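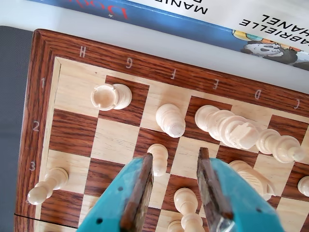

Speaker notes – "Low pass: a collision fault in a small tabletop arm"
Cameron Cruickshank, Aroscombe
Slot is 30 minutes including questions. Aim to stop talking with a few minutes left.

Opening

Say who I am and what I work on: motion planning for small arms, mostly pick and place on flat surfaces. The task in this talk is chess. The arm gets a source square and a target square, picks up a piece and puts it down again. Chess strategy plays no part in it. The move comes from elsewhere and the arm only has to carry it out.

State the fault in one sentence. During a transfer between two legal squares, the arm traveled below the height of the standing pieces and swept through a rank and a half of them before the stop was pressed.

No injury, no broken parts. It still went down as a safety event, on the grounds that the arm moved through a volume the planner had marked as closed. Replace the pawns with fingers and the report reads differently.

Background on the software

Three layers. Idetti is the board model: which square holds what, and how tall it is. Purves is the planner. Tilon is the servo bus driver. Names are internal, so say them slowly the first time.

Purves builds every transfer from the same segments: descend, close, rise to travel height, cross, descend, open, rise. Travel height is set from the tallest piece on the board plus a margin. The crossing segment may not begin until the rise has been confirmed. Stress "confirmed". Most of the talk depends on what that word meant in August and what it means now.

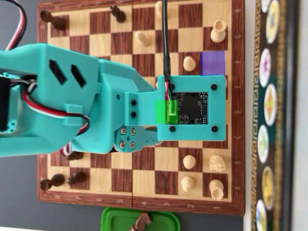
Confirmation came from the servo position readback. Tilon polled each joint in turn and returned the last value received, along with a status byte. If a joint failed to answer, Tilon kept the old value and set a bit in the status byte. Purves did not read that bit. The readback travels over the same harness as the power, and on this design the harness is outside the links. Point to the red, white and black wires looping out of the upper link. Every loop has to open and close as the joint moves, and any strain ends up at the connector.

Sequence of the fault

Go through this at a steady pace. Do not improvise.

1. Arm closes on the piece. Grip check passes.
2. Rise is commanded. The shoulder joint stops replying partway up.
3. Tilon retries, gives up and returns a stored value. The stored value was left over from the previous rise, which had ended at travel height.
4. Purves compares stored value with target, finds them equal and confirms the rise.
5. Crossing begins with the arm well below travel height.

Somebody will ask why the stored value was from the previous rise and not from the descent in between. Answer: the buffer had 2 slots, written alternately, and the timeout path read the wrong one. It was a plain indexing error and had been in the driver since the first version. It needs a dropped reply at one particular point in the cycle to show.

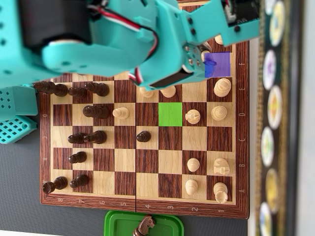

Reproducing it took longer than fixing it. We ran 4000 transfers with the harness undisturbed and got no fault at all. With a reply suppressed in software at the right moment, the fault appeared each time. With the connector seated badly on purpose, it appeared 17 times in an overnight run, at irregular intervals. Mention that the arm was fenced off for that run and the supply was on a timer.

What was changed

Tilon no longer returns stored values. A missed reply is an error and is passed up as an error.

Purves holds position on any nonzero status byte. Holding is preferable to cutting torque here – an unpowered arm drops onto the board.

Confirmation now needs two consecutive fresh readings with different timestamps. Cost is about 30 ms per segment, which does not matter at these speeds.

The harness has a tie point on each link, and the connector is checked at startup by moving each joint through its range at low speed.

What was not changed

There is still no independent height measurement. All confirmation depends on the joint encoders. A mechanical switch at travel height was discussed and is not yet fitted. Admit this before someone raises it.

The stop button is still on the left side of the bench, within reach of the operator but not of a person seated opposite. Second unit goes in with the next bench revision.

Questions

If asked for the logs: the trimmed set can be shared, the full bus trace cannot. If asked whether a camera would have caught it: possibly, but the board model was only refreshed between moves, so not with the code as it stood.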